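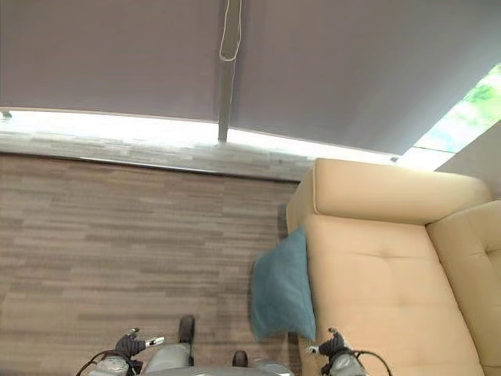

### 3.2 Home Blood Pressure Reporting by Text Message

Patients enrolled at the Stamdale and Rivera clinics were asked to measure their blood pressure at home twice a day and to send each reading by text message. The Wirnier service received the messages, checked that both numbers fell within a plausible range, and placed them in the patient's chart. No smartphone was required. Patients who owned one could use the Zerdale app, which sent the same reading in the same format.

A total of 500 adults were invited to take part, and 310 agreed. Each received an upper-arm cuff, a printed card with instructions, and one practice session with a nurse. The practice session covered cuff placement, posture, and the wording of the message. Patients were told to sit for five minutes before measuring and to send the reading even if it seemed wrong to them.

Messages that could not be read by the system were returned with a short request to try again. The most common errors were a missing second number and the use of a comma or a space where the system expected a slash. After the first month, the message rules were changed to accept all three forms. Readings received before the change were corrected by hand and kept in the analysis.

A reminder was sent when no reading had arrived for two days. After 4 missed days, a nurse telephoned the patient. Several patients told the nurses that they had continued to measure but had stopped sending, mainly when their readings were steady. These readings, where written down, were not added later, so the number of measurements taken at home is likely to be higher than the number reported in Figure 2.

**Figure 2.** Readings received per week at each clinic, by method of sending (text message or app).

Alerts for high readings went to a shared inbox at each clinic. The threshold was set by the treating physician and could differ between patients. Staff at Rivera reviewed the inbox every morning, while staff at Stamdale did so twice a day. This difference was not planned and limits any comparison of response times between the two sites. Manalo reviewed all alerts for duplicates before the response times were calculated.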